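About Hemmin

Hemmin is a mail-in and walk-in swap store on Benside, run by Higinio Zamudio and Aicha Shawky. Started in May with one table and a borrowed key. Now 313 members, nearly 700 parcels a year, still one table.

How it works - you send us odds and ends you don't need, we sort them, you pick 12 things back. Desk stuff, toys, snacks (sealed please), bottles, small kitchen bits. No batteries. No knives. We dont take clothes, try Lekberg for that.

Sorting is at 9 in the morning, everything laid out on the cloth first so we can see what goes with what. Packing after lunch. Members choose by list or come in and look.

Odd mixes are normal. A yellow rubber chicken next to a snack pouch, a labeled bottle by a red stamp pad, a clear tube on top of a white box. Kids' boxes go quickest, stationary second. 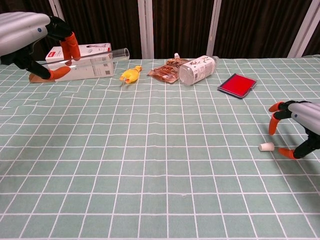 Montri Sombatkul wrote to ask if stamp pads can go in a kids' box, as his two would ink the whole house. Fair point - they go in the desk boxes, and you can tick "no ink" on the form.

Membership is open. Forms at the counter or by mail, allow a few days for a reply. Drop-offs till 4, ring the side bell if the front is locked.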